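**Lomine 2 is out, and it copes with bathrooms now**

8 Sep 2020

Good news for everyone at the Ulley workshop and for the people who follow us from further away: Lomine 2, the new release of our grasp planning software, is ready to download. It has been in the works since February, and it's the biggest jump we've made since the project started. If you tried the first version and gave up on it in a kitchen or a bathroom, please come back and have another go!

The headline change is how the planner thinks about things that are fixed at one end. The old version treated every object as something you could pick up and carry off. Fine for mugs, hopeless for cupboard doors, bin lids and toilet seats, where the hand has to follow an arc and let the hinge decide where that arc goes. Lomine 2 works out a likely hinge line from the first few moments of movement and keeps correcting it as the hand goes round. If the guess is wrong, the planner feels the jaws being pushed sideways, eases off and tries a better one. We're delighted with how gentle it looks compared with the old tugging.

Glossy white things were the other big headache. A white seat in front of a white lid in front of a white wall gives a vision system very little to hold on to, and the reflections wander about whenever the hand does. The new edge tracker, Lumis, looks for long thin shapes that stay consistent over several views and pays much less attention to bright patches. It was trained on 3851 short clips, most of them from ordinary homes, and the difference in tiled and painted rooms is lovely to see. It also copes far better with the strong bending near the rim of a fisheye lens, so you no longer have to flatten the picture first and lose the outer part of the view.

Toilet seats turned out to be the best test of the two changes together: thin, shiny, hinged, and awkward to get two jaws around once they're up.

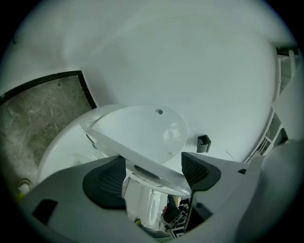
## What else has changed

The replay tool has had a proper tidy. You can now scrub through a clip with the planned path drawn over it, and jump straight to the moment the jaws close. Clips load much faster too, and you can leave notes against a single moment, which the annotation group has been asking for ever since there was an annotation group.

Jaw width is now planned along with the path. Before, the hand opened as wide as it could and hoped for the best, and that meant a lot of bumping into lids and pipes. Now it opens as far as it needs to, with a margin you can set yourself in the config file (the setting is called `jaw_margin`, and the default is sensible for most homes).

The Barajas team sent in 211 fixes to the control code, big and small, and every one of them made it into the release. A huge thank you to them. The wobble at the end of slow moves is gone, and the controller now picks up cleanly after a dropped camera feed. It used to sulk until you restarted it.

## Getting it

Lomine 2 is free, as before, and the download comes with 100 sample clips so you can try the planner without any hardware at all. Old config files will load, though you'll get a warning about the hinge settings, and it's worth running the converter once to make it go away. Calibration files from the first version need to be made again. Sorry about that one; the new lens model stores things differently.

Work on curtains and shower doors has already begun, and sliding things in general are next on the list. If you have a door that defeats the planner, do send us the clip. The address is in the readme, along with the known problems, and reports about mirrors are especially welcome.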